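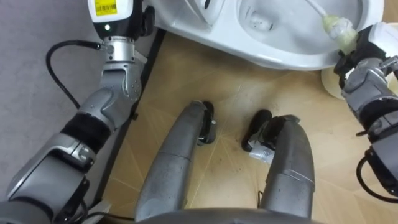

I've wanted a decent set of oil pastels for years, and the Tultik box finally pulled me away from colored pencils. I bought the 58-stick set in October and have used it nearly every evening, mostly on small abstract pieces (squares inside squares, color next to color, that kind of thing).

The first thing you notice is how soft they are. Press lightly and you get a grainy, broken line. Lean in and the color goes down like butter! The blues are gorgeous, and there are 9 of them, running from a chalky gray-blue to a deep one I've already worn to a stub. I had been using Vorkex sticks before this and they always felt waxy to me. They layer fine twice, then the third color just skates over the top. With Tultik I can get to 5 layers on heavy paper before anything slides.

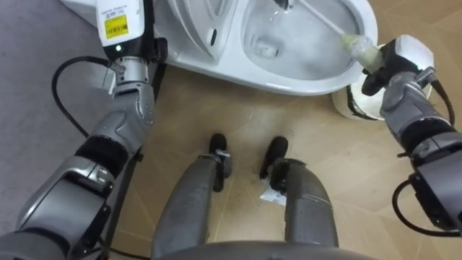

Review by the Flilside art supplies desk

Paper matters a lot. I tried a cheap sketchbook first and the oil left halos on the back of every page. The Quinlan pad, at 200 lb, holds up to scraping with a palette knife, and the slight tooth grabs the pigment really well. I'd put the money there before buying a bigger set of colors.

A few gripes. The paper sleeves tear when you peel them back, so my fingers are always three colors at once. The yellows pick up dirt from anything they touch, so wipe them before every stroke. And the white is a bit weak over dark colors, fine for blending but no good for highlights.

Still, I love these. I made a whole series of orange studies last month and the surfaces have a glow I never got from pencils. Single sticks are sold separately too, and I've got three of that deep blue on order.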